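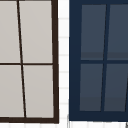

View Gating for a Two-Arm Planner in a Simulated Kitchen
Report of the software project, second semester
Group Praltow

1. Goal of the project

Our group worked on the part of the software which stands between perception and planning. The simulator gives us camera images of a kitchen with a sink. The perception module makes a list of objects from each image, and the planner uses this list to decide the next motion of the two arms. We call the planner Istley and the perception module Wemley, as they were already called in the code that we received.

At the beginning of the semester the planner trusted every list. When the camera was looking at the wall, with only the white surface and the brown and navy frames in view, the list should be empty. Very often it was not. The detector took a pane between two bars for a flat object, probably a tray, and the planner then tried to find a grasp for it. In the worst case both arms were sent up in the direction of the wall and the run had to be stopped by the safety limit.

Our task was to write a gate that decides if an image is good enough to plan from.

2. What we built

The gate has two checks. The first check looks for the grippers. From the joint values we know where each gripper should be in the image. If the projection says that no gripper is inside the image, the view is marked as "far" and no new object may be added to the list. Old objects stay in memory with their last position.

The second check looks for the counter. We fit a plane to the depth points and accept it only when it is nearly horizontal and has the height of the counter in the simulator file. The panes and the tiles are on a vertical plane, so they are refused here. This check was simple to write but it took us a long time to choose the tolerance. With a small tolerance the sink made problems, because the floor of the basin is lower than the counter and the points there were thrown away. In the end we allowed two heights, one for the counter and one for the basin.

Both checks are run before the planner is called. The result is written in the log file together with the frame number, so that it is possible to replay a decision later. The replay tool is a small script with the name Ackroyd. It was not in the original plan, but we used it every day.

3. Test

We collected 1655 frames from our runs and sorted them by hand in two groups. In 353 of them there was no gripper and no counter to see. The old version gave at least one false object in 147 of these 353 frames. After the gate was added, no false object came from these frames to the planner.

The gate also refused 136 frames that were in fact good. We looked at all of them with Ackroyd. Most had the same reason: a large object was close to the camera and covered much of the basin, so there were too few points left for the plane. The red sphere is the clearest case. When it is in front of the sink, between the two grippers, it hides a big part of the basin. A plate at the border of the image can also give a bad plane when a gripper is covering a part of it.

For the planner a refused good frame is not dangerous, only slow. It waits for the next frame and uses the memory in the meantime. But if the arm does not move and the sphere does not move, the next frame is the same, and the planner can wait forever. We added a counter of refused frames. After five of them the planner asks for a new camera angle.

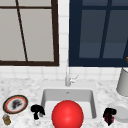
Tamara Savchuk asked in the review why we do not mask the sphere before we fit the plane, if Wemley can already segment it. She would prefer this to asking for a new angle, because moving the camera costs time and the counter beside the sink would often give enough points.

We agree that this is better and we tried it in February in a separate branch. The mask works when the segmentation has a clean border. At low resolution the border is soft, and some points of the sphere remain in the depth data and pull the plane up. We made the mask a few pixels larger and this helped, but then thin things next to the sphere were lost too. The branch is not merged.

4. Open points

The height of the counter is read from the simulator file. On a real kitchen it would have to be estimated at the start, and we did not write this part.

The memory of old objects has no time limit. If a plate is moved while the view is "far", the planner still believes in the old place until the camera looks down again. The next group should decide on a limit, and should test it with both arms moving at the same time. Our tests moved one arm and kept the other still.

The code for the gate is in the folder "gate", and the settings for both checks are in one file there. The tolerance values have comments with the runs in which we chose them.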